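Heffernan House residents' meeting, October
12 shares | 3 comments

Present: Chaimae Amrani (chair), Ingrid Marchetti, Younes Helmy, Nawal Ait Brahim. Deolinda Teixeira joined us after the tea had gone around, and was very welcome all the same.

Chaimae opened by thanking everybody for coming out on a wet Friday evening, and the notes from last time were agreed with one spelling put right.

Guest bedroom. We had a good long talk about this one, as we always do. Ingrid has been through the closet and the drawers and has 8 bags ready to go to the Zendthorpe thrift store. Younes will drive them over. Coats and jackets are staying until the spring, and Nawal asked that they be hung up properly and kept off the bed, please!

The padded panel. Deolinda would dearly love to keep the cream tufted panel with the sparkly buttons, and most of us agreed it cheers the place up no end. Opinion was more divided on the flower and butterfly stickers. 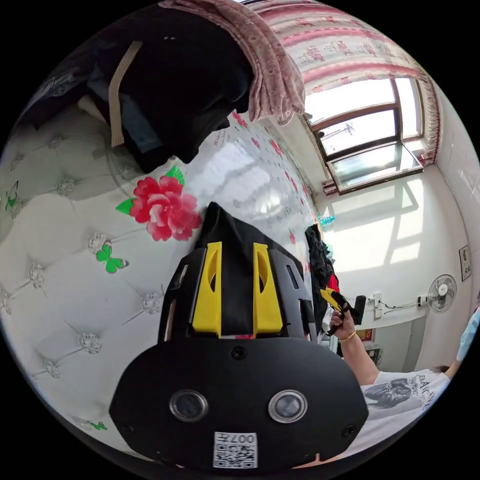

Younes thought they might leave marks if we pulled them off, and Ingrid said her granddaughter would never forgive us, so they stay for now. The wall with the little red flowers only wants a wipe down, which Nawal kindly offered to do.

Money. There is around $1,000 left for the room. A new mattress from Dusik was mentioned, and Chaimae will ask about the price. We agreed to spend up to $50 on hangers and storage boxes.

Next meeting at Nawal's, same time. Ingrid is bringing the almond cake.

3 comments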